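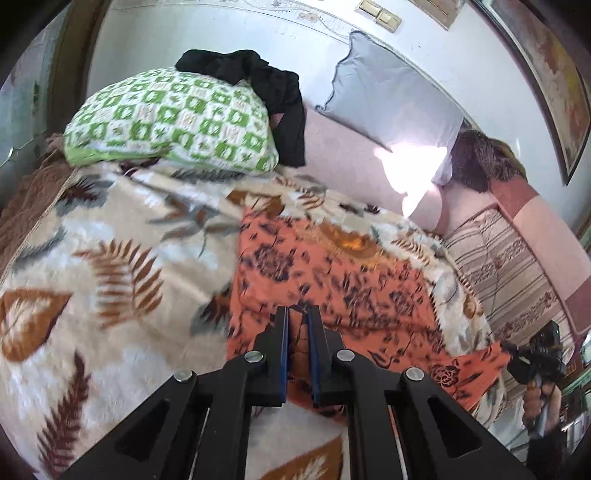
Which finger pads are we taking into the next phase?
The narrow blue ones, on both hand-held units, pending the wear check due in July.

Progress report to Krishnan, Flesetura project, work package 3

Jatach finished the bedding and clothing trials this period. We compared 2 pad types over 60 grasps each on thin printed cloth laid over a thick blanket. The wide pads often picked up the blanket along with the cloth. The narrow pads did this less, but they need a steeper approach and the operators found that tiring.
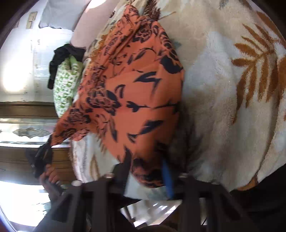

Orange printed garment on the fleece blanket, hand-held gripper trial.

The Julusell controller is still dropping its connection on long runs. We have asked for new firmware and are using the old controller until it arrives. Spending is within plan. Next period: towels, then the wear check.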